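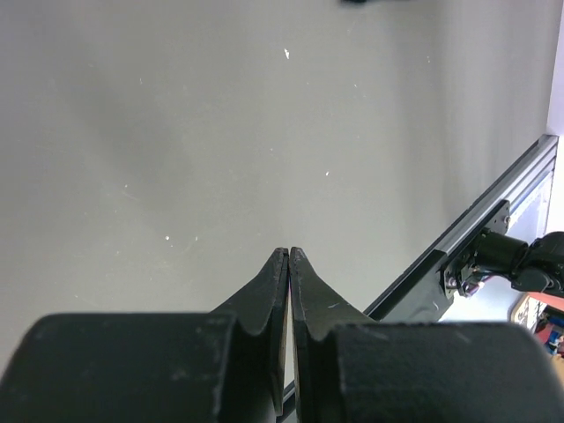
*Mesa de trabajo, sala 2. Tablero gris claro, pendiente de limpieza fina.*

**Informe de avance, proyecto Jinura**
9/25/19
Para: Gertraud Mayrhofer
De: taller Ortuño

Gertraud, va rápido, que mañana tenemos la sala ocupada todo el día. Resumen de cómo vamos con las mesas y el resto del mobiliario.

## Hecho

- Mesas colocadas en la sala 2. La de la foto es la grande, la que va junto a la entrada. Superficie lisa, color uniforme, el gris que se aprobó.
- Patas niveladas. Hubo que calzar una, el suelo cae un poco hacia el desagüe.
- Estanterías bajas montadas y fijadas a pared.
- Retirado el embalaje, salvo el cartón que Dromitard quiere recuperar. Sigue en el pasillo. Molesta.

## A medias

Limpieza. Quedan motas claras y restos pequeños por encima del tablero, se ven en la foto, hay una blanca que destaca más que las otras. Falta pasar paño húmedo y repasar. No usar el producto de la otra vez, en la muestra dejó cerco.

Repaso de cantos: faltan los de la mesa pequeña. El encargado de Dromitard dice que los trae el viernes, ya lo dijo la semana pasada.

Etiquetado de estanterías, empezado. Tenemos 74 etiquetas impresas de las 200 previstas. La impresora se quedó sin cinta y el pedido va con el de Hirusberg para ahorrar portes.

## Sin empezar

- Iluminación. Seguimos con la provisional. Hay zonas del tablero más claras que otras según de donde venga la luz, y para revisar el acabado no es lo mejor. Pedimos que la luminaria definitiva entre antes que las sillas.
- Sillas. Sin fecha.
- Acta de entrega de la sala. Dependemos de vosotros para el modelo, el que tenemos es del año pasado y no se si vale.

## Gastos

Del anticipo quedan 1.000 euros. Con eso cubrimos cinta, paños, tornillería y el transporte de Hirusberg. Las luminarias no entran ahí, van en la segunda partida. Facturas escaneadas en la carpeta compartida, falta una de ferretería por 200 euros que la tiene el proveedor mal emitida (pusieron la razón social antigua). Reclamada dos veces.

## Necesitamos de ti

1. Visto bueno al cambio de orden, luz primero y sillas despues.
2. Modelo de acta.
3. Que alguien llame a Dromitard por los cartones y los cantos, a nosotros ya no nos cogen el teléfono.

Si puedes contestar a lo primero esta semana, mejor, que el electricista cierra agenda. El resto aguanta hasta el próximo informe.

Un saludo,
Taller Ortuño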